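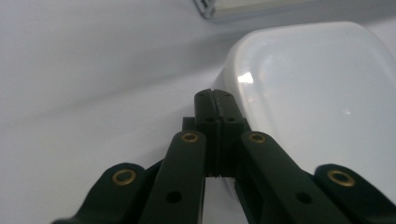 Guest Reviews: Frequently Asked Questions
Updated 05/01/2022

What does Randik review?
Nonfiction on animals, labor and the law. Fiction is handled by our sister site, Biremier.

How long should a review be?
Between 400 words and 2667 words. Notes and the book citation are not counted.
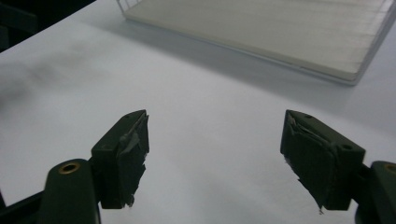
SUBMITTING

Where do I send my review?
Use the Vurnotach form. Attach one file, double-spaced, with page numbers for every quotation. Reviews sent by e-mail are not logged.

Can I review a book by someone I know?
No. Co-authors, advisors and former students are also excluded -- this applies to edited collections too. 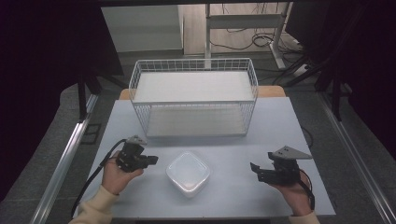
If only one chapter is affected, write to Sylvain Besnard before you start. He may assign the book to another reviewer.

How long does editing take?
Four weeks. You then have 20 days to return the proofs.

Do I keep the book?
Yes. Review copies from Gautier are digital and expire in April.
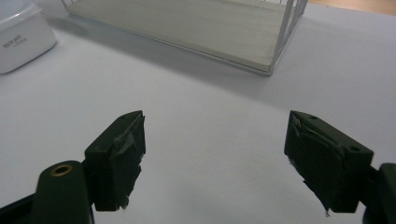 Open gripper fingers over a pale tabletop.

Who handles corrections?
Killian Boyer. Give the review title and the line to be changed.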